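The Laltlow Open Day is a public demonstration held at the Konura robotics workshop in Dretorberg. It is best known for the towel session, in which machines costing more than most houses are introduced to household linen. Visitors come expecting robots that weld or wave. They get laundry, and a surprising number stay for all of it.

Each session runs 36 minutes and is limited to 59 visitors, who stand behind a taped line and are asked not to offer advice. A host presents a towel to a two-armed robot, which has a camera at each wrist.
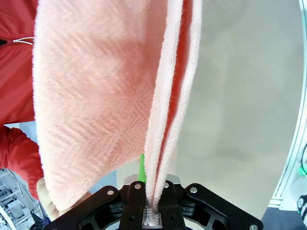
A pink towel in the gripper, with a hand under the fabric

Terry cloth is considered a hard material for robots. It stretches, it sags, and its loops hide the edge that a gripper is meant to find. A rigid box has the good manners to stay the same shape when lifted. A towel has no such manners, and the printed program, written by Van Dusen, a local instrument maker and the main sponsor, spends three pages on the subject of corners. 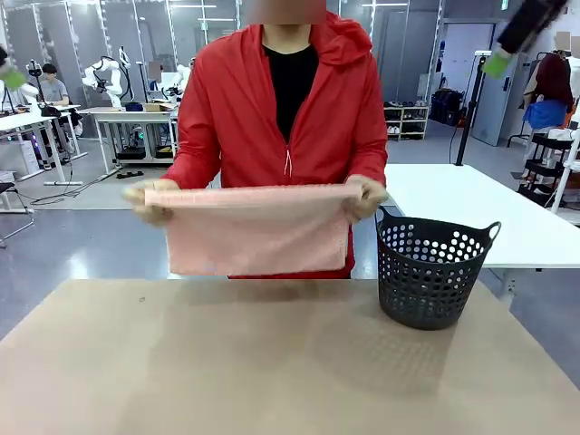 Host with a folded towel beside the basket

The wrist views are shown on a screen near the entrance. Regular visitors prefer them to the live view, though they take some getting used to – up is often sideways, and a sleeve can look like a landscape. 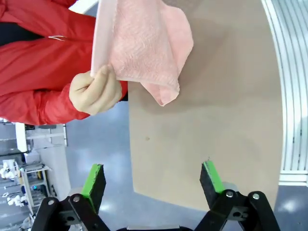
Dretorberg, 18 August 2022

The summer edition drew 142 visitors over 3 sessions. The program promised "a glimpse of tomorrow's home," and the talk that followed was mostly questions about fitted sheets. The host declined to discuss fitted sheets. A smaller winter edition is held in January, when attendance depends largely on whether the heating works. 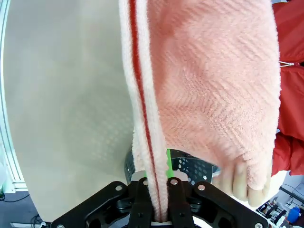 Can visitors try the robot themselves?
Only at the end of the last session, one at a time, using a practice arm and a dishcloth. Places are handed out at the door and cannot be booked.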